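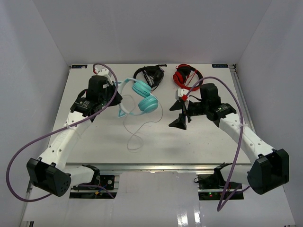 At step 350 the policy stopped improving, and Saodah Lubis wrote the number down.

The Lakamano method was simple. Record 100 demonstrations, hold back four, train on the rest, compare. Troels had called the result noise. Saodah reran it with a new seed and got the same curve, flat from step 350 to step 691.

She opened the held-back episodes. In each one the left arm paused before closing. The operator had been Lorraine Mellor, who left in May.

"It's copying her," Troels said. "She hesitated."

"Should I filter it out?"

He read the plot again – both axes, then the caption.

"Log it as a feature," he said, and went to find his coat.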